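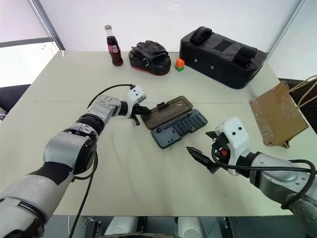
I have owned small screwdrivers for most of my adult life and until this spring I could never find the one I wanted. They lived in a kitchen drawer, a coffee can, the glove box of the car and the pocket of a coat I only wear in October. When the hinge screw on my reading glasses fell out in March, I fixed it with the tip of a paring knife, and I decided that was the last time. So I have been sorting the small tools. The little bits now go in an open-and-shut plastic case with a smoky brown lid and a dark gray-blue base, where they stand in rows in a molded insert, and there is a rectangular slot at the left side of the tray. I like a lid I can see through. I lose less when I can check a case without opening it.

The rule I started with was that everything had to come out before anything could go back. I cleared the coffee can first. It had picture hooks in it, a bicycle valve cap, two keys I can't match to any lock, and a lot of hex keys from furniture I no longer own. The hex keys took up most of the evening. Every flat-pack shelf comes with one, and I had kept all of them, going back to a Bestano bookcase from my first apartment. I kept one of each size and put the rest in the metal recycling. My wife asked what I would do if I needed two of the same size at once. I have not needed that yet.

After the can I did the drawer, which was worse. The drawer is in the kitchen and it gets crumbs. I took it all the way out and vacuumed it, then washed it with dish soap and left it on the porch to dry. If you have a drawer like this, take it out completely. I tried cleaning it in place first and only pushed the crumbs into the back corners.

Then came the sorting itself. I don't sort by brand or by age. I sort by what I'm going to be fixing:

Glasses, watches, battery covers on toys and remotes.
Doorknobs, outlet covers, cabinet hinges.
Anything on the car or the bikes.

The first group stays upstairs because that's where the jobs are. The second group is in the hall closet in an old Wirko toolbox with a cracked handle. The third is in the garage and I haven't touched it. It may stay that way until the weather gets warmer and I can leave the door open.

For the small bits I had one real problem, and it was the markings. The sizes are stamped on the sides in numbers I can't read without a magnifier. I tried dots of nail polish and it rubbed off in a week. I tried a paint pen, which held up better but made some of them too thick to sit properly in the holes. What I do now is draw a plan of the tray on an index card, with the size written in for each position, and keep the card with the case. It is not elegant, but when I need a Phillips #00 I look at the card and pick it out.

The other thing I had to learn was to put a bit back before taking out the next one. I used to line them up on the table as I tried them, and then somebody would set down a plate or open the newspaper, and one would roll off. A light tabletop helps with this. Black bits show up well against it. On the dark wood table we had before, I would be feeling around with my palm.

Nazareno Villa, who lives two doors down and used to repair cash registers, came by while I was in the middle of all this and gave me some advice. He said to use a bit that fills the screw head and to push down harder than you turn. Most stripped screws, he said, come from a bit that is one size too small. I had been doing it wrong for years. I went back to a kitchen scale I had given up on, tried the next size up, and the screws came out with no trouble. The scale still doesn't work, but at least I have seen the inside of it.

He also told me to get a magnetic mat for holding the screws. I priced one at Hrnčiar, the hardware store by the bus depot, and it was 29 dollars, so I am using an egg carton. Each cup gets the screws from one part of whatever I'm taking apart, working from left to right. It closes, too, if I have to stop for dinner.

Since finishing the first two groups I have fixed the reading glasses properly, tightened a wobbly pan lid and changed the battery in the thermometer. I also opened up our old Bristarura radio, which has been silent for two years. A wire had come off the speaker. I don't own a soldering iron, so the radio is back on the shelf with a note taped to it saying which wire.

Next is the garage. I'll write that one up if I get through it. In the meantime, if anyone knows of a cheap replacement handle that fits the older Wirko boxes, the ones with the two pins, please leave a comment.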